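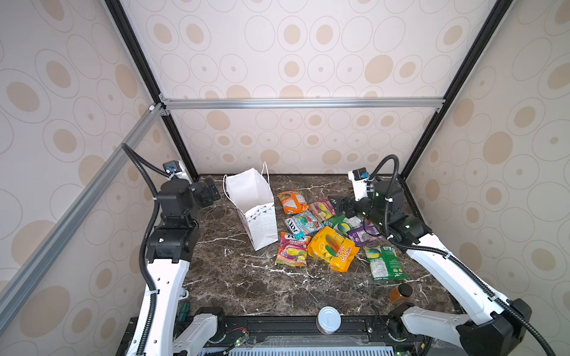 4. Packing the gift bag

By now you have worked through sections 1 to 3, so both arms of the Plumiveck are bolted down, powered and answering to their leader handles. Well done, that was the dull part! Gift-bag packing is the first proper two-armed job we give new members of the Greline club, and it is also the practice task for the Stunico meet in March, so it is well worth taking slowly the first few times. You will need a partner. One of you drives, and the other looks after the table and the Worku recording screen, and you swap at half time.

4.1 Laying out the table

1. Stand the paper bag upright near the middle of the marble, a little to the left if you like, and pull the mouth well open. New bags like to close themselves up again, so push a hand down inside and square off the bottom.

2. Put the sweets in a loose heap to the right of the bag. Mix the colours and sizes, and let a few packets overlap. Please don't lay them in tidy rows, however tempting it is, as we want the driver to have to choose.

3. Set the little jar and the short can towards the front. They stay on the table throughout and don't go in the bag.

4. Bring each gripper slowly up to the table and look at the wrist view on the Worku screen. Both fingertips should be in the picture, with clear marble between them. If you can see only one finger, the camera mount has slipped round, and you should go back to section 2.6 before doing anything else.

Note: Glossy packets and glossy marble both throw back the light. A bright patch on the table is fine. If it falls right across the packet you are about to pick, shift the packet and leave the lamp alone — somebody spent a whole evening getting that lamp right. 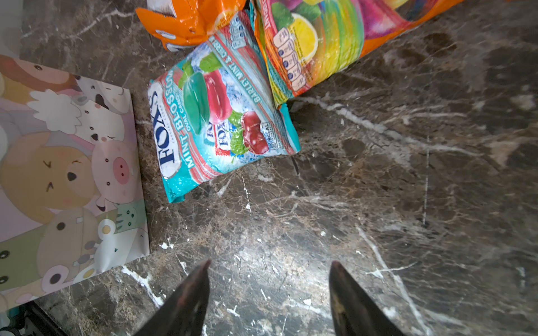 Lorcan Madigan asks us to add that new drivers nearly always aim for the middle of a packet, where the sweets are, and then wonder why it rolls out of the fingers. He goes for the flat crimped end every time, and would like everybody to try 12 of those before they try anything clever.

4.2 Filling the bag

5. Call out "recording" and wait for your partner to say it back. Then press the left pedal.

6. Start with whichever packet is on top of the heap. Close the fingers gently until the packet stops sliding, and lift straight up before you move across. Dragging a packet sideways brings half the heap with it.

7. Use the other arm to steady the bag if it wants to lean. Come in low and from the side, and stop as soon as the paper gives a little. You are holding it up, no more than that.

8. Lower the packet into the mouth of the bag and open the fingers. Wait for a count of 3, then lift away.

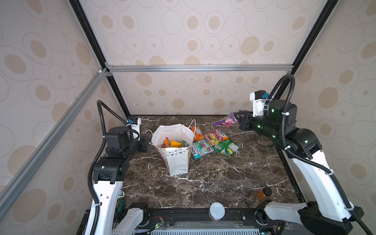
Figure 4.3. Orange, yellow and green packets in the bag, with the left gripper pointing towards it and the right gripper reaching for the purple packet.

9. Carry on until the heap is gone or the bag is full. If a packet lands outside, leave it where it is and pick it up again in its turn. A recovery is useful to us and we are glad to have it in the recording.

Caution: Keep hands out of the enclosure while the pedal light is on, even to rescue a packet. Release the pedal, wait for both arms to settle, and then reach in.

4.3 When the bag is getting full

The last few packets are the fiddly ones, and you may find there isn't room for two grippers near the opening. Kiros Degefa likes to move the idle arm well away to its own side and finish with one hand, so to speak. Watch the rope handles on the way in and on the way out, and if a finger catches one, open the gripper fully and back out along the path you came in by.

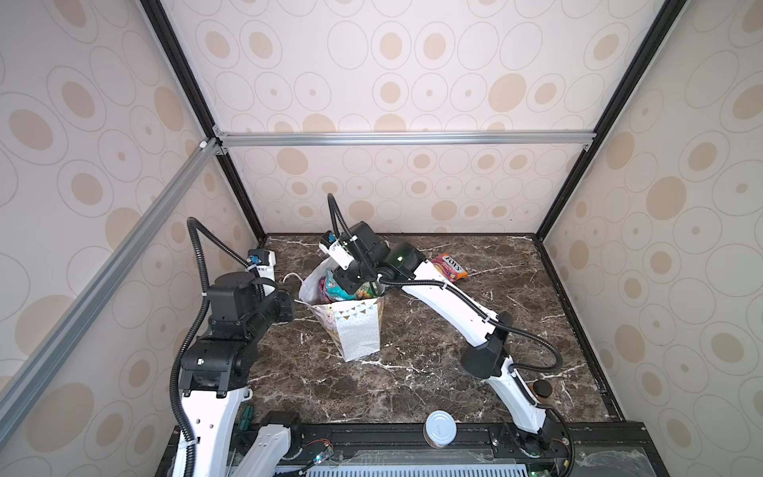
Figure 4.4. Right gripper down in the bag, left arm held over by the left wall.

10. Lift clear, return both arms to rest and release the pedal. Your partner saves the run and types in a word or two about how it went.

11. Empty the bag, heap the packets up afresh and go again. We hope to have 200 saved runs before the meet, and the best evening so far brought in 29, so there is plenty for everyone to do.

If the paper has torn or a handle has come loose, take a fresh bag from the box under the bench and write its number in the log before your next run.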